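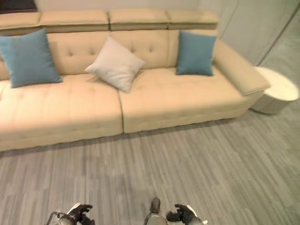 Mine won't stay put for more than an hour, one reader wrote back in August, and by the time supper is over they are all down in the middle of the seat or on the floor, so why bother with throw pillows on a smooth sofa at all?

4 min read

We had several notes along the same lines after the last Savow home letter, most of them from people with long, pale, tufted sofas like the one above. It's a popular style in the Hurgate apartments, where the living rooms are narrow and one long sofa takes the whole wall.

Smooth upholstery has less grip than a woven fabric, and a pillow leaned upright against it will creep forward every time someone sits down or gets up. Button tufting helps a little, but only if the pillow is heavy enough to settle into the dips. A light polyester filling will ride over the buttons.

Start with the insert. Take the cover off and press the insert flat with both hands. If it springs straight back up, it will probably slide. A feather insert, or one of the feather blends such as the Floltitz, slumps and holds its place. Buy it a size larger than the cover so the corners fill out. The Nørgaard shop on the lower level sells plain inserts without covers, and they will let you try one inside your own cover before you pay for it.

Next, look at the cover. A matte woven cover holds better than satin or anything with a shine. If you like the cover you have, sew two strips of rubber shelf liner to a piece of cotton and slip it inside the back, between the insert and the cover. This won't stop a pillow that's being leaned on, but it makes the cover less floppy. Don't put the liner directly against the sofa. Some kinds leave a mark on light upholstery, and we have not found a way to get it out.

Placement matters too. A pillow set upright in the corner by the armrest has support on two sides. A pillow stood on its point in the center looks good for company and will be the first to fall over. If you like it that way, set it over the seam between the seat cushions.

Search this newsletter Search Clear
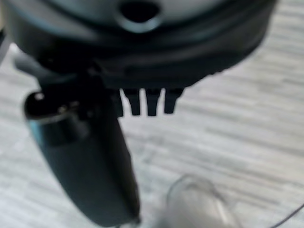
Whichever way you arrange them, pull the pillows off once a week and vacuum underneath. Use the soft brush and go along the tufting one row at a time. Crumbs collect around the buttons and in the seam between the seat cushions, and grit will scratch a smooth surface if people sit on it long enough. Do the gap behind the headrests with the narrow nozzle. Then do the floor along the front of the sofa, where dust gathers in the shadow.

Most covers can be washed cool, inside out, with the zipper closed. Dry them flat. A teal or other strong color should be washed by itself the first few times, and it needs to be fully dry before it goes back on a cream sofa.

Savow has 50 cotton backing squares left from the spring sewing table, cut and hemmed. They are free at the front desk until 7 p.m. on weekdays, two to a household. Bring your own shelf liner.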